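Bedroom notes, continued. Kitchen ones are in the other file. Typing this between loads so excuse the spelling.

## Making the bed when you're short on time

Strip everything first. All of it, pillows too. Pile on a chair, not the floor — you'll only step on it.

Open the window if it's not raining. Ten minutes is plenty. Mattress needs the air more than you need a made bed.

Fitted sheet: do the far corner by the headboard first, then the corner diagonal from it. Then the other two. If you go around in order the last one always pops off. Learned this from Sipho Modise, who did rooms at a guesthouse in Ernville for years and could do a king in the time it takes me to find the pillowcases.

Flat sheet, big bed, one person. Stand at the foot. Hold the hem in both hands, throw it up and toward the headboard, let it fall. Then walk one side, walk the other. Don't zigzag. Every trip around a big bed is a waste.

Wrinkles:

- Spray bottle, plain water, fine mist. Pull flat with the palms, working from the middle out. Leave it alone for a bit.
- Don't use the steamer on the bed. Mattress gets damp underneath and stays that way.
- Pull the sheet out of the dryer while it's still a tiny bit damp and put it straight on. Best fix of all, and free.
- Overdrying sets the creases. 17 minutes past "nearly dry" is too long, I've checked more than once.

Pale sheets, the greeny beige kind, hide lint but show every crease. Dark ones are the other way round. Pick your annoyance. 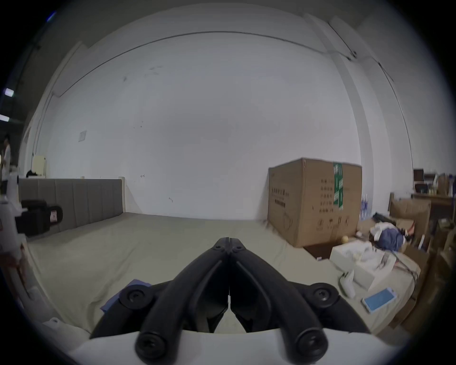

*Sheet on, creases still to pull out. Blue cloth goes in the wash pile.*

## Channel headboards

Love the look, hate the grooves. Dust goes in and sits there.

Vacuum with the soft brush, top to bottom, following each channel. Once a week if somebody in the house has allergies, once a month otherwise. I do it when the sheets are off.

For the grooves themselves — old soft toothbrush, dry. Drag it down the seam then vacuum again. Do not start with water!! Wet dust in a seam turns to a grey line and then you're really scrubbing.

Spots: damp white cloth, one drop of dish soap, blot. Colored cloths can bleed onto light fabric so keep the blue ones for the bathroom. Test at the back, low down, where the wall hides it. Let dry fully before pushing pillows against it.

Light trim along the edge gets grubby from hands. Wipe it seperately with its own cloth or you just move the dirt onto the panels.

## Marks on a white wall

Order matters. Least wet first.

1. Dry microfiber. Takes off more than you'd think.
2. Clean white eraser, the school kind, for scuffs and pencil.
3. Damp sponge with a bit of dish soap, wrung out hard.
4. Melamine sponge, very light hand. It's sandpaper basically. On matte paint it leaves a shiny patch you'll see every morning with the light on.

If it's still there after 4, touch-up paint. Small brush, thin coat, feather out the edges. Keep leftover paint in a jam jar with the name of the color and the room on the lid. I had a tin marked only 1692 and had to take it back to the shop to find out what it was.

Paper taped to the wall: warm the tape with a hair dryer on low, peel slowly and flat back on itself, not straight out at you. Straight out takes the paint. Leftover sticky — dab of cooking oil on a cotton pad, wait, wipe, then soapy water so the oil doesn't stain. Next time use washi tape or hang the notice inside the closet door.

## Cables along the top of a wall

Get them tight or they collect cobwebs. Small adhesive clips, one every foot or so, closer at the corners. Wipe the wall with rubbing alcohol first and let it dry or the clips are on the floor by September.

White cable or white cord cover on a white wall. Dark cable shows from accross the room. You can paint the plastic covers, same wall paint, two coats.

Where there's a pillar, run the cable into the inside corner and straight down. Dust it with a sock over a broom handle, elastic band around the top.

## Odd bits

- Keep a small basket by the door for whatever ends up on the bed. Cloths, socks, chargers. Empty it at night.
- Fold sheet sets and store them inside one of their own pillowcases.
- Turn the mattress head to foot when the season changes. Get help, it's heavier than it looks.
- Pillows: wash two at a time so the drum balances.

Still to write up: getting candle wax out of a rug.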